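The Block That Stayed

When the textile mill at Luscombe closed, the town was left with 768 looms' worth of floor space and no plan for it. Two proposals to clear the site came and went. The third, by the small practice Tullow, kept nearly everything.

Jessie Hepburn led the project. Her first decision was to leave the sawtooth roof alone and put the money into the ground floor, where the old loading bays faced a blank street. The bays are open now. There are 8 of them, each wide enough for a truck, and they are let by the month to people who make or mend things. A frame shop took the first. A bakery took the last, at the damp end, after the drains were relaid.

Upstairs is housing, 110 apartments on two floors, with deep plans and tall windows. The deep plans were a problem. Hepburn's answer was to cut three courts through the building and bring the stairs up inside them, so that every front door opens onto daylight. The courts cost the scheme a number of apartments, and the lender argued about it for most of a year.

Trịnh, the engineer, wanted steel for the new stairs. The drawings went back and forth and the stairs ended up in concrete, cast on site, with the board marks left showing. They are heavy and a little dark on the lower flights. Residents have put plants on the landings, against the lease.

Rents in the bays are fixed for five years and tied to the length of the frontage. A tenant who wants more room has to go back into the building, away from the street.

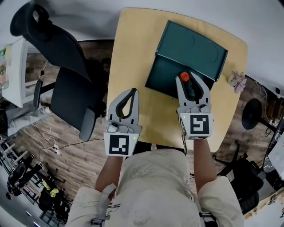
The same rule applies to the long hall behind the bays, which is shared and booked by the half day. It was the carding room, and the floor still slopes toward a drain in the middle.

Tullow is now working on a second mill, Plukia, on the other side of the river. It is smaller, with 271 feet of street front and a worse roof. Hepburn expects to lose the top floor. Work on the foundations starts in September.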